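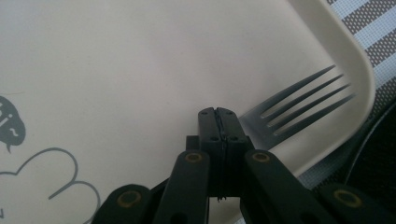
Can a robot set the table for you yet? I get asked this a lot, mostly by kids whose turn it is to do it. My short reply is "sort of, slowly, and please don't give it the good glasses." To see why, think about picking up a fork. You've done it since you were tiny, so it feels like nothing at all! But look at a fork lying on a cream-colored tray, with its tines almost touching the raised rim. It's thin and it's lying down low, so there isn't much to grab. Your fingertips are soft and squishy, and they can feel their way under the edge. Two stiff black robot fingers can't squish like that, so they have to come down in just the right place.

Then there's the seeing part. Metal is shiny, and shiny things are tricky for a robot's camera. A fork can pick up the color of whatever is near it, and a bright spot on it slides along when you move your head. You know it's still the same fork. A robot has to learn that, and it learns by looking at loads and loads of forks. Drawings can muddle it too. If your tray has gray cartoon shapes printed on it, you'd never try to pick one up (well, maybe when you were 2). A robot might have a go!

## So what can they do?

Some chores are already pretty good robot jobs. A robot vacuum can trundle around the living room, and a dishwasher is a kind of machine helper too, though you still have to load it. Factories have robot arms that do the same move all day long without getting bored. The trick is that in a factory, each part turns up in the same spot every time. At your house, the fork might be on the tray, under a napkin or behind the couch.

My friend Mitra Karimi builds a kitchen robot called Roman. Last December she let me watch it practice putting forks away. It tried 100 times and got 172 cheers from me, because I cheered for the near misses as well. It was very, very slow. I could have emptied the whole drawer and made a sandwich.

## Try it yourself

Put a fork on a tray and pick it up using only two wooden spoons, one in each hand. No fingers allowed! Now try these:

- Turn the fork so it points another way.
- Push it right up against the rim.
- Close one eye.
- Ask somebody to move the tray a little while your eyes are shut, then go again.

Which one was hardest? I'm terrible at the rim one. My fork ended up on the floor and the dog got to it before I did.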